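Visit to the Wieser open day, Cerkberg
July 26, 2020

The road up to Cerkberg was closed at the lower bridge, so we came in from the Wunness side and missed the welcome. The car park is behind the dye shed and was already full at ten. Wieser opens to the public once a year, normally in October, and the date had been moved forward. Entry was free, masks were handed out at the gate, and groups were sent through at intervals of 25 minutes.

The ground floor is storage. Cloth comes in on rolls and is kept off the floor on pallets, with the jute at one end and the cotton at the other. The smell of the jute is strong, a bit like a feed merchant's. We were told it fades after the finished bag has been out of its carton for a few weeks.

Cutting is done upstairs. The cutters work from card patterns and lay the cloth several layers deep. Offcuts go into sacks and are sold on as garden ties. The sewing room is next to it and was running at half strength on the day, with every other machine covered over. A seamstress showed how the side gusset is folded and stitched down, then let visitors try one on a scrap piece. Mine was crooked. She unpicked it and gave me the scrap to keep.

Handles are the weak point of any shopping bag, and most of the talk upstairs was on that subject. Wieser has made bags with sewn handles and bags with riveted ones, and the firm's view is that a rivet holds better on an open weave as long as the cloth behind it is doubled. The older stock in the display cupboard was sewn only, and on a couple of those the stitching had pulled a line of holes along the rim.

At the end of the corridor is a sample room. It is plain and well lit, with white tables. Visitors could handle the samples on the rack by the door, and I spent some time comparing the tan jute ones. They are stiffer than they look on the website.
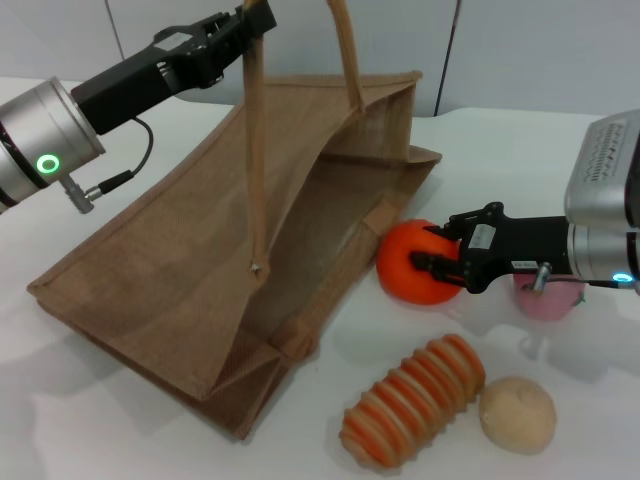 A visitor from the group behind ours asked why the jute bags had no flat board in the bottom, as hers always tipped over in the boot and let the fruit out. The answer was that a board had been tried and dropped, as customers wanted to fold the bag away. She said she would happily pay extra for one. Several people agreed with her, and the guide wrote it down.

The tour finished in the shop, on the ground floor next to the gate. Prices were marked down on seconds, mostly for uneven seams. I bought 2 jute bags and a roll of the garden tie. The firm says it sends out more than 2000 bags a month, many of them to bakeries and farm shops in the valley.

Tea was served outside under an awning. There is no lift to the upper floor, and the stairs are steep. Parking opens at nine, and the Wunness road is the better one with a caravan.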